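Kitchen Bench Project: Notes for Weeks Four to Six
Intro to Robot Handling, taught by Hwa-young Um with lab help from Jin-sol Geum

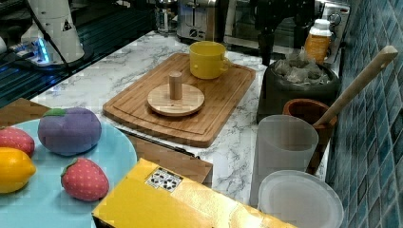
Welcome back, everyone, and thank you for the lovely reports on the block-sorting unit (I read every page, even the appendices, and there were a lot of appendices!). From this week we leave the plain blocks behind and move over to the kitchen bench, where you will stay until the end of the project. Please read these notes before your first session, and bring them with you, on paper if you can, as we'd like to keep phones off the counter.

What the project is

Each pair writes and tests one short pick-and-place task. You choose an object, you choose where it starts and where it should end up, and you write the instruction the way you would say it to a friend who was helping you cook. "Put the lemon on the cutting board" is a perfectly good task. "Tidy the kitchen" is a wonderful wish and a terrible first task, and I say that with affection for the pair who tried it last year and spent 40 minutes arguing about what tidy means.

Once you have your sentence, you drive the arm through the task by hand and record your runs. We'll use the recordings in week six, when you train your small model and find out how well it copes with a start position it hasn't met before.

Choosing your object

Take a bit of time over this. Last June's class recorded 563 runs between them and the choice of object made more difference than anything else. The cloth strawberries and the plush fruit are kind to beginners, because they give a little when the fingers close and they don't mind being dropped. The yellow mug is a good middle choice. It has a handle, so you'll have to decide whether you're grasping the handle or the rim, and then stick with your decision for every run. If you mix the two, your model gets mixed advice.

The round wooden base with the peg looks easy and most people find it is fairly easy, as long as they come straight down over the peg. Come in at a slant and you will push it across the cutting board, and then possibly off the cutting board, and then you'll be starting over. The board has a groove cut around it, too, which can catch a sliding object just when you thought you were home free.

I'd leave the tall frosted cup for your second task. Byung-chul Shin's group chose it first thing last year, and they did get there in the end, but they were very tired.

A word about clutter

Several of you asked in the survey whether you may clear the counter before recording. Please don't! I know it's tempting. A busy counter is a big part of the exercise, and the plate, the box, the tray, the pot with the spoon in it and all the rest should stay out while you work. You may shift things a few inches between runs, and in fact we'd love you to, so that the model doesn't learn one single arrangement by heart. Write down what you moved. A quick pencil sketch is fine.

Do watch the long spoon handle, though. It sticks up and out of the pot at an angle, and it is easy to forget about when your eyes are fixed on the fruit.

Safety and manners

Both partners read the yellow-and-black warning sticker on the arm base and know where the stop button is before anyone touches the controls. One person drives, one person watches, and the watcher is allowed to say "stop" without giving a reason. Sleeves rolled, long hair tied back, no drinks on the bench. The toaster and the toaster oven are part of the setting and aren't for anybody's lunch.

What to hand in

Your instruction sentence, in plain words.
A log of at least 21 runs, including the ones that went wrong.
One page on what you'd change if you did it again.

Please keep the failed runs in the log. Jong-dae Ryu, who taught this course before me, used to mark the failures first and the successes second, and I've come around to his way of doing it. A run where the fingers closed on air, with two honest lines about why you think it happened, is worth a good deal to me.

Sign-up sheets are on the door of room 142. Morning slots go quickly, and the late afternoon ones get more of Jin-sol's attention, so choose according to your needs. If your pair has an odd schedule, write to me and we'll find you something.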